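Posted in: Kitchen & Pantry / Storing dry food / Baskets, boxes, jars

Mesh basket or glass tank for tall containers?

plum_and_rye wrote:
Good evening to all. I have moved to a smaller apartment in Plevovia and my pantry is now one cabinet, with four shelves, and the shelves are not deep. My old habit was to put every tall container in a row, directly on the shelf. Here it does not work, because the door is narrow and I must take out the first one to reach the second one.

So I want to put the tall ones into something that I can pull out in one movement. I have two candidates at home already. The first is a gray wire mesh basket, long and rectangular, with one end that goes up higher at an angle. The second is a glass tank, clear, open at the top. I bought the tank at Bestside for plants, and then the plants did not like it.

The container that I care about most is the blue one, tall and round, where I keep my buckwheat flour. In the mesh basket it would have to lie down. 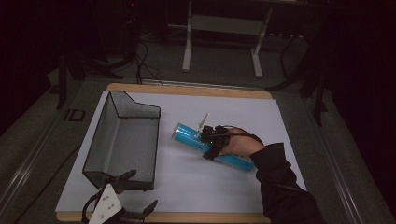
I am a little afraid of flour on its side for a long time. If the lid opens in the night I will find it in the morning on all the shelves. On the other hand, the basket weighs almost nothing and it slides nicely. Which would you choose? Please do not tell me to buy a new cabinet, the cabinet belongs to the landlord.

tinlid497 wrote:
Basket, without any doubt. Air goes through the mesh, crumbs go through the mesh, you shake it over the sink and it is finished. I have had wire baskets in my pantry for nine years and I never had a moth.

Glass in a cabinet is asking for trouble. You will pull it with one hand when you are tired.

gerkmont_baker wrote:
I do not agree with the post before me. The crumbs go through the mesh, yes, and then where are they? They are on the shelf under the basket. You have only moved the problem lower.

For tall things I prefer solid walls. In a tank the containers lean on the wall and they stay there. In a low basket they roll. I store beans, lentils and semolina standing up in our house in Gerkmont, and I would not lay down anything with a wide lid.

What does the label say on the blue one? Sometimes it is written if it is good against moisture, and this matters more than the basket.

plum_and_rye wrote:
Thank you both. The label has small pictures in a row and some text in Chinese and English, which goes up along the side so you must turn your head. I looked again with my glasses.
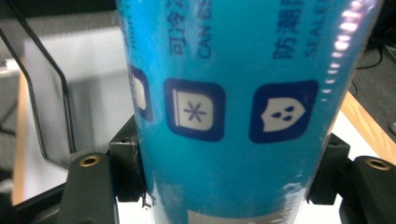 The blue container from near, with the snowflake sign in the middle.

So there is the freezer sign, and over the sign on the right it says 防潮. My neighbor reads Chinese and she told me that it means it protects from moisture. I understand the freezer sign as permission, but I have never tried it. My freezer has one drawer and it is full of peas.

tinlid497 wrote:
Then put the flour in the freezer and the discussion is over. Buckwheat goes bitter quickly in a warm kitchen. Eat the peas.

gerkmont_baker wrote:
A sign on a label is nice, but I would still leave some air at the top before freezing. And when you take it out, keep it closed until it is at room temperature. If you open it cold, the damp air of the kitchen goes in and makes lumps. I ruined a whole kilo in August this way.

About the moisture: a good lid protects only when it is shut. Please check that it closes well before you decide for lying or standing.

slowshelf wrote:
May I join? I have the same question with a deep drawer. I tried first a basket from the Mohammed discount shop at the end of our street, and the tall jars were always falling when I pulled it. After that I put a folded towel at the bottom and it became better, but it is ugly.

Before you choose the tank, measure the height of your shelf. You need to have space to lift the container up over the wall of the glass and then bring it forward. With a basket with low sides you need much less. This is where I made my mistake, I measured the tank and forgot the lifting.

plum_and_rye wrote:
This is very useful, slowshelf, I also had not thought about the lifting. On the table everything is easy, there is no shelf above my head. 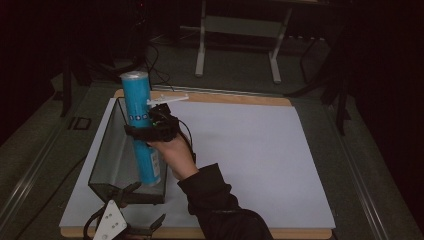

slowshelf wrote:
How do you clean the corners of the glass when flour falls in there?

plum_and_rye wrote:
First with a dry pastry brush, and after that with a cloth and a little vinegar. If you begin with the wet cloth, the flour becomes glue in the corners and you will be scratching it out with a toothpick.

tinlid497 wrote:
You see, with the mesh you need no toothpick.

gerkmont_baker wrote:
With the mesh you need a toothpick for each hole.

plum_and_rye wrote:
Please be kind, both of you. I measured now. The lowest shelf is the only one that is high enough for lifting over the glass, and I have six centimeters left above the lid. So the tank goes down there, with the tall things standing. The basket will go to the second shelf for packets of yeast, tea and such small things, where the high end can be at the back.

I still have the worry of the weight. I will put a thin rubber mat under the tank so it does not slide by itself.

slowshelf wrote:
Cut the mat a bit smaller than the glass, otherwise the edge catches on the cabinet door.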